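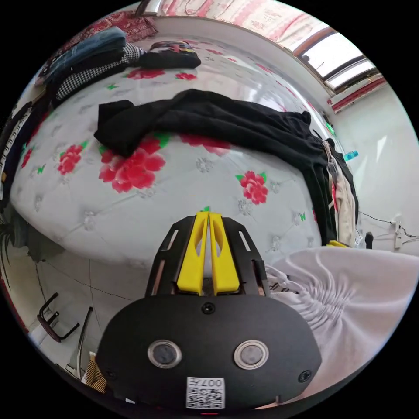

Clothes on the bed, jeans on the folded pile, black one draped across.

Posted in: Work & Industry > Laundry, Linen & Garment Care

mangle_hand
We're a commercial laundry, 38 on the floor over two shifts. In June they put in a Plotisska folding line for the flat work and now management wants garments done the same way. Part of that is recording people folding clothes by hand with a gripper, so I've been doing that four hours a day in place of my usual station. Same pay. Wondering what it changed for others once garments went over to machines.

Paju
We got the flat line two years ago. Sheets and towels went first and no one missed them much. What changed was the pace. The line did 1,057 pieces on a good shift and whoever fed it had to keep up. Before that you could slow down for ten minutes if your back was bad.

steamroom4
Same at ours. Feeding is harder than folding, in my opinion. You stand in one spot.

Vida
I'll disagree a bit. I was on hand folding for years and my wrists were finished. Feeding is boring but I can sleep at night. I wouldn't go back.

mangle_hand
Fair enough, Vida. My wrists are the reason I said yes to the recording work, although squeezing the gripper isn't much better by the end. Long black things are the worst. You can't find the sleeve against the rest of it. Jeans are easy.

steamroom4
So you're teaching it your job. Did anyone ask what happens to the folders after?

mangle_hand
We asked. The answer was "redeployed to sorting and inspection". Nothing in writing.

Paju
Get it in writing. Ours said the same and sorting had room for 4 people. The rest were offered nights at the other site.

Gandeo
I look after the machines at a hospital linen plant, so take this how you like. Garments are a long way behind flat work. Ours was trialled on staff uniforms and managed 370 in a shift with two people standing by to fix the bad ones. The colour of the labour budget didn't change at all.

steamroom4
That's today, though. You don't record people four hours a day for nothing.

Gandeo
No, I agree with that. I'd still ask for training on the line now, while they need you. The folders who learned to clear jams at our place moved up a pay grade.

Vida
Seconding the training. Also ask who checks the quality count. At ours the machine's rejects went against the operator until the union rep got it fixed.

mangle_hand
Good one, hadn't thought of rejects. Meeting with the supervisor is 7/18/25. I'll bring the redeployment letter, the training and the rejects, and post what they say.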